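무색 페트병만 받는다는데 초록색 병은 어디에 버리나요

Gredska

이번에 이사 온 빌라 분리수거장에 '투명 페트병 전용' 포대가 따로 걸려 있습니다. 전에 살던 곳에서는 플라스틱을 한꺼번에 모아서 내놨기 때문에 기준을 잘 모르겠습니다.

생수병은 알겠는데 초록색 사이다병이나 탄산수병이 애매합니다. 색은 있어도 속이 비쳐 보이니까 투명이라고 해도 되는 건지, 아니면 일반 플라스틱으로 가야 하는 건지 궁금합니다. 지난번에 포대에 넣었다가 관리하시는 분이 빼 놓으신 걸 봤습니다. 종량제 봉투에 넣어야 하나요?

그리고 라벨이 잘 안 떨어지는 병은 어디까지 떼야 하는지, 뚜껑은 닫아서 버리는지 열어서 버리는지도 알려 주시면 감사하겠습니다. 집에 모아 둔 병이 꽤 됩니다.

조회 2487

Ntuli

초록색은 투명 포대에 넣으면 안 됩니다. 여기서 말하는 투명은 무색이라는 뜻입니다. 속이 비쳐도 색이 들어가 있으면 유색으로 봅니다. 종량제 봉투는 아니고 일반 플라스틱 칸에 넣으시면 됩니다. 갈색 맥주 페트병도 일반 플라스틱 쪽으로 내놓습니다.

나누는 이유는 재생 원료 때문입니다. 무색 페트는 다시 녹여서 옷감용 실이나 새 용기로 쓸 수 있는데, 색 있는 조각이 섞이면 원료 전체에 색이 돕니다. 선별장에서 골라내기는 하지만 눌린 채로 들어오면 다 골라내기 어렵다고 합니다.

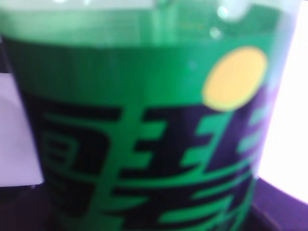
라벨은 절취선이 있으면 거기서부터 뜯으세요. 절취선이 없고 본드로 붙은 것은 따뜻한 물에 잠깐 담가 두었다가 떼면 대부분 떨어집니다. 너무 뜨거운 물을 부으면 병이 쭈그러드니 조심하시고요. 본드 자국이 조금 남는 정도는 저는 그냥 냅니다. 떼어 낸 라벨은 비닐류입니다.

뚜껑은 병을 헹구고 눌러서 부피를 줄인 다음 다시 닫아서 버립니다. 뚜껑과 병은 재질이 달라도 공장에서 잘게 부순 뒤 물에 띄워 분리합니다. 뚜껑 쪽이 물에 뜹니다. 닫아 두면 안에 이물질이 안 들어가고 병도 다시 부풀지 않습니다.

지역마다 배출 요일과 칸 구분이 조금씩 다르니 구청 홈페이지의 배출 안내도 한 번 보세요.

Vuvov

저희 동네는 그런 포대 자체가 없어서 그냥 다 플라스틱에 넣습니다. 어차피 수거차가 한꺼번에 싣고 가는 것 같던데요. 초록색이든 뭐든 헹궈서만 내놓으면 아무 말 안 합니다.

Grirkik

윗분 말씀은 동네에 따라 다를 것 같고, 전용 포대가 걸려 있으면 거기에 맞추는 게 좋습니다. 저희 건물은 유색 병이 섞였다고 포대를 통째로 안 가져간 적이 있어요. 결국 제가 고무장갑 끼고 다시 골랐습니다.

Ntuli님 답에 몇 가지만 덧붙입니다.

간장병, 식용유병은 무색이어도 안이 깨끗하게 안 씻기면 투명 포대에 넣지 마세요. 기름이 심하게 남은 병은 저는 종량제로 버립니다. 식용유병은 키친타월 조각이랑 주방 세제를 조금 넣고 물 넣어서 흔들면 꽤 닦입니다.

딸기나 샐러드 담겨 오는 투명 용기도 병이 아니라서 전용 포대가 아니라 일반 플라스틱입니다. 이것도 많이들 헷갈려 하시더라고요. 일회용 커피 컵도 마찬가지입니다.

뚜껑 밑에 남는 고리는 안 빼셔도 됩니다. 저는 처음에 그거 가위로 자르다가 손을 베었습니다.

Gredska

답변 감사합니다. 초록색은 전부 골라서 일반 플라스틱 칸으로 옮겨야겠네요. 고리는 저도 칼로 떼고 있었는데 그만하겠습니다. 본드로 붙은 라벨은 오늘 저녁에 물에 담가 보겠습니다.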